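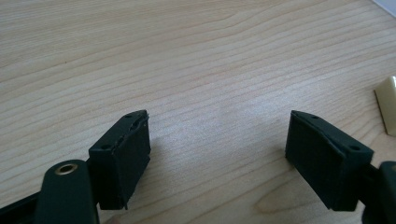 Kusum Nautiyal
Second-year student and keeper of the spare screws, Wasonmont Robotics Club

Search this blog Type and press enter

Last updated August 18, 2026

So the summer project has eaten my summer. I said in my last post that I'd be writing every week and then went completely quiet, and now I have a wrist brace, a spreadsheet and very strong feelings about plastic boxes.

Quick catch-up if you missed the start of this. Our club signed up for the Ustthorpe student challenge, where every team has to get a robot arm to do tabletop chores it has learned from people. You don't program the moves. You do the chore yourself, over and over, holding the same sort of gripper the robot has, and the recordings are what it learns from. Our entry is called Nishad (Shakuntala picked the name, I voted for something with a pun in it and lost). The target is 1000 good recordings by the end of the season, and we're at 800 as I type this, which sounds great until you find out what the last batch of chores is.

Boxes. Opening boxes, closing boxes, turning boxes, sliding boxes to the far side of the table and back again.

I thought I'd be good at it. I play the violin! I can thread a needle! But put a gripper in each of my hands and I'm a toddler in oven mitts. You lose all the little feelings you get through your fingertips, so you don't know how hard you're squeezing until the thing pops out and shoots across the table. The first week in July I managed 21 recordings in an afternoon, and Shakuntala threw out most of them because I kept going too fast and then stopping dead while I worked out what to do next. The robot would learn the stopping too, she said. I was a little offended and she was completely right.

What helped was slowing down on purpose. I hum now. There's a slow tune my teacher used to make us play for bow control, and if I hum it while I go in for the lid, my hands stay steady all the way through. Shakuntala says it's maddening from the next table. She has started humming it herself though - I've caught her at it in the parking lot.

The other thing is the finger pads, and I could go on about these all day, so stop me. The rubbery faces are what hold onto everything, and the upper edges take a beating because that's where I always hook things (bad habit, I know). I've got a left finger that looks chewed along the top while the right one next to it is still pretty tidy, so you can guess which hand I do all my prying with. I wanted to peel the ragged bit off and be done with it. Shakuntala made me put the scissors down. We have a bag of new pads on order from Bunard and until they come I've been told to leave it alone and stop picking at it.

Then there's wood grain. I didn't expect to have opinions about that either, but I've been looking down at the same pale table for so long that I could draw you the wavy part from memory. When I shut my eyes at night I see it. My mom thinks this is hilarious.

The clear box is my least favorite thing we own. It's see-through, it's shiny, it slides if you breathe on it, and the light bounces off the top edge right where I need to be looking. I asked why we couldn't use a nice cardboard one, and got a whole speech about how the judges at Ustthorpe bring their own objects and love anything transparent. Fine. So we practice on the one we hate.
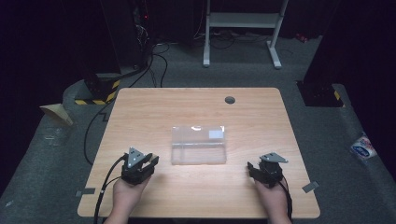
My way in, for anybody on another team who's stuck on the same thing: I come at it from both sides at once, low, with the tips barely open, and I let the right hand do the work while the left just keeps the box from running away. If you squeeze with both you'll tip it. I set a limit of 60 seconds on each go and if I'm still fiddling by then, I put everything back and start over. Watch your cables too. Mine like to creep up toward my wrist when I turn to the side, and I've ruined good takes by tugging on one halfway through. Now I shake them out behind me before each start, like a bride with a train.

Some things I still can't do. Picking up anything really flat is hopeless for me, I just push it around until it goes over the side. And I can't swap which hand leads, even though we're supposed to have a mix. I tried being left-handed for a whole session and came home in such a mood that my brother went and ate dinner in his room.

Oh, and we tried the arm on our first batch last week! It was only the easy stuff, a block into a bowl. It went toward the block, waited, went a bit further, waited again... and I recognized myself in it right away, that was MY hesitating. It did pick the block up in the end and then dropped it next to the bowl, and we screamed so loudly that somebody came down the hall to see who was hurt.

More box practice tomorrow, and I still owe Shakuntala a list of which takes have humming on them, in case the sound gets kept. If you're on a team and you've found a pad that lasts longer than ours do, please leave me a comment with the name of it. I'm also taking song suggestions, nothing fast.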